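Building a Home Manipulator
Handout 3: Reaching, Cables and First Contact
Evening course at the Gisden shared workshop, October
Notes by Lizelle Sibiya

Before this session, please finish Handout 2 and bring your notebook with the joint limits you measured. If your joint limits are still those from the parts supplier, we will measure them together in the first half hour.

1. What we want to reach today

Until now the arm has moved only in free air, and every target was a number that we typed in. Today the arm should come close to a real object on a real piece of furniture, stop in front of it, and wait. It should not grip yet. Gripping is the subject of Handout 4, and the groups who tried it early last year lost more time than they won.

We call this stopping position the "pre-contact pose". The gripper is near the object, the fingers are clear of everything, and the arm can still go back by the same way it came. A good pre-contact pose makes the last movement short and almost straight. A bad one asks three or four joints to turn a lot at the end, and then small errors in each joint are added together.

2. Choosing the first object

Students like to begin with a cup. I advise against a cup. It is light, it moves when touched, and after each touch the starting position is different, so you cannot compare two attempts.

Better is an object which has some weight, has parts at different heights, and has a clear front. A telephone with a cord is good for this. The handset gives you a long shape to approach from above, and the buttons give you small targets for later work. The cord is a difficulty, but a useful one, as you will see in section 4.

3. Height of the table and height of the shoulder

Measure from the floor to the table top, and then from the floor to the centre of the shoulder joint. Write both numbers. If the table has a raised rim, measure to the top of the rim also, because the rim is what the gripper will meet first when it comes in low.

In the Stevo build, which most of you have copied, the path planner knows only a flat plane. It does not know about a rim. The simple solution is to raise the plane in the settings file by the height of the rim and add a margin. Charmaine Ntuli's group used a margin of 3 mm and scratched their table. I now ask everybody to start with more and to reduce it slowly.

Keep the first approach at 185 mm above the plane and come down only when the arm has stopped completely. It looks slow. Please leave it slow.

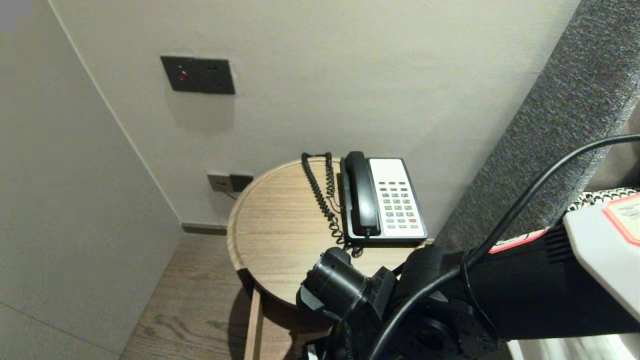

4. Cables

There are two kinds of cable in this exercise and students usually think only about one kind.

The first kind belongs to the object: telephone cords, lamp cables, chargers. The planner does not see them. A coiled cord is worse than a straight one, as a finger can enter between the turns and pull the whole object when the arm goes back. Decide before you start from which side you will approach, and choose the side away from the cord.

The second kind belongs to the arm. A cable which hangs outside the joints makes a loop, and the size of this loop changes with the pose. When the arm is folded the loop is large and may touch the furniture. When the arm is stretched the loop becomes small and may pull on the connector. You must check both ends of the movement, with the motors off, by moving the arm with your hands.

Do it like this:

Switch off the motor supply and wait until the joints are soft.
Hold the forearm with one hand and the gripper with the other.
Move slowly to the folded pose and look where the cable hangs.
Move slowly to the pre-contact pose and look again.
Turn the wrist to both limits -- many people forget this one.
Fix the cable with hook-and-loop strap, never with tight plastic ties.

If the cable is too short, do not make it longer with a joint in the middle. Ask for a new one from the Sutter box under the bench.

5. Speed and force settings

For this handout the speed limit stays at 225 in the Skendura controller. The units are the controller's own steps and they are not degrees per second, so do not compare with the numbers in a textbook. The current limit stays where we set it in Handout 2.

When you read the position of the shoulder, the encoder should show 1,666 at the rest pose. If it shows something else after you switch on, the joint has slipped or the zero was not saved. Repeat the zero procedure. Do not correct it with an offset in the software, as you will forget the offset and the next group will not know it exists.

6. Working near a wall

A corner is a good place for a small table, but it takes away space behind the object. The arm must never push the table towards the wall to find out where the wall is. Set the wall as a limit, and leave a hand's width free. Sockets and switches on the wall should be inside the forbidden zone as well.

7. What to hand in

One page for each group, written by hand or printed. It should contain your two height measurements, the joint values of your pre-contact pose, a small drawing of the cable in the folded and stretched positions, and the results of ten approaches without contact. If an approach was stopped by the emergency button, write it down and say who pressed it and why. It does not reduce your mark.

Charmaine is in the workshop until 9 pm for questions about the controller. For questions about the mechanics, please write to me before the next session, and bring the arm with its cover removed.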